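Mostyn Children's Reading Room
Safety and Condition Checklist, with Comments
Walk-through completed Wednesday, April 21, 2021

Thank you all for your patience while I worked my way through the building. I have written more than the form asks for, as I usually do, but a bare check mark never seems to help the next person very much.

1. Entrance and walkways: OK
The front mat lies flat again now that we have taped the corner down. Please keep strollers on the left side of the hall so the door can swing all the way open.

2. Emergency exits: OK, with a comment
Both doors open with one push and the signs light up. I did find two boxes of donated magazines sitting by the back door (I know, I know, it's such a handy spot!) and moved them to the storage closet.

3. Shelving: NEEDS WORK
The tall Duteck unit by the window rocks when you lean on it. The wall bracket has one screw missing. Until it's fixed, I have taken everything off the top two shelves, and I would be so grateful if we could all leave them bare. The low shelves are steady as can be. Work order 1342.

4. Books and handling materials: OK, with comments
I went through the board books for split corners, loose pages and lifted edges, which is over 300 titles. Sixteen went into the repair bin, mostly chewed, bless them. New books need their plastic wrap taken off and thrown away before they go anywhere near the toddler corner. 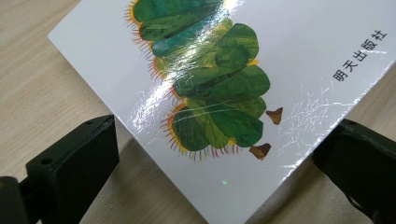 Item 4: caterpillar book with the shrink-wrap still on.

Please put the wrap straight into the lidded can in the office. The little open basket by the rug is just the right height for a one-year-old, and thin plastic is the last thing we want in there.

5. Tables and chairs: OK
I ran my hand along every edge and underside looking for splinters and came away with none. Two chairs had wobbly legs in February and both are tight now. Wipe the tabletops with the Cavari cleaner, and let them dry before the books come back out,

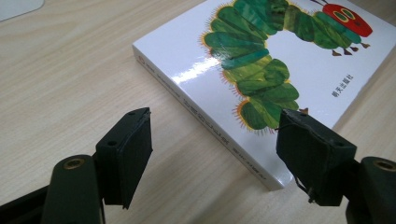 and do use the soft cloths, as the scrubby side of the sponge dulls the finish. The spray bottle goes back on the high hook every single time, please, even if you only mean to be gone a minute.

6. Outlets and cords: NEEDS WORK
Three outlet covers are missing along the reading wall. I have ordered a bag of 50 from Sasum, so we should be well supplied for years. The lamp cord behind the armchair is in good shape and tucked away.

7. World languages collection: OK
Same checks as item 4. Corners sound, spines tight, nothing sticky.
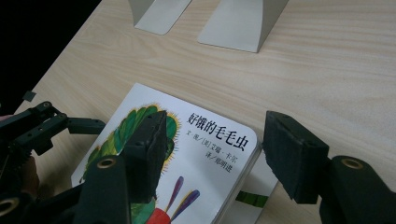
Item 7: The Very Hungry Caterpillar, Chinese edition.

8. First aid kit: OK
Restocked with bandages and wipes. The cold pack is good through next year.

Still open: bracket screw (item 3), outlet covers (item 6). I'll stop by again once the covers arrive.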